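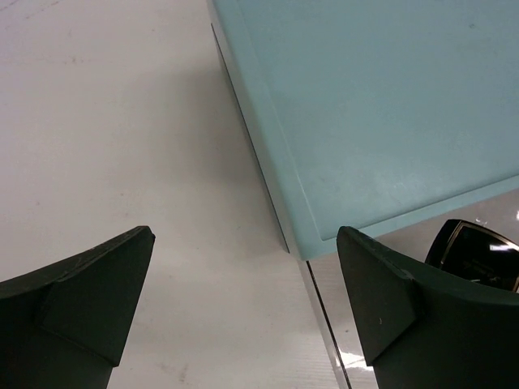 Sunday, bench log, Silta cell

Went through the Bernwood handling rules again before starting, as the last revision changed the order of checks. Notes for whoever has the cell next.

Speed cap stays on while there is a drawer task on the table. Do not lift it for a "quick" run. Wipe the finger pads at the start of each shift and write it down, even if they look fine.

Cable check goes before homing now. Follow each purple cable from the gripper housing back past the elbow by hand, power off. The loops need enough slack to clear whatever stands on the table.

Drawer work: one arm near the cabinet's corner, the other over the drawer. Agree which arm moves first and put it in the run header. Run 3053 had no header and I have marked it as void. Run 3366 is fine.

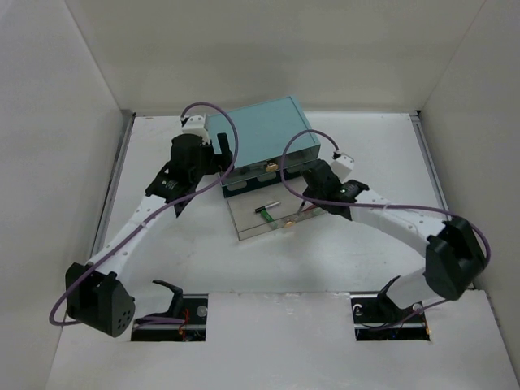

Gökçe's comment on the draft was that void runs should be kept in the folder with a note, never deleted, and that the header rule ought to apply to test runs as well. Agreed on both - added to section 52.

Still open: whether the Venau stop test is due every 4000 cycles or weekly. Doing it weekly until we hear back.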